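Sekulwood workshop, inspection before purchase of second sorting cell
Checked by: Sombat Jaidee, 17 June 2018

Floor anchors: OK.
Emergency stop: OK, both sides.
Air supply: not OK. Clulow asks 900 for new regulator. Please put in the January budget.
Guard door switch: OK, but spare is missing.
Control PC: open, see comment.
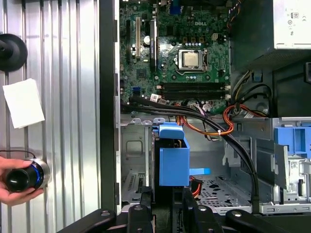
Comment to control PC: The budget line of 2,000 for the cell does not include a computer, and I think we should decide this before we sign with Prasertsri. The old Dell board has no memory in the slots and no cooler on the processor, so these parts must be priced also. Nonach offers a cooler and memory together for 155.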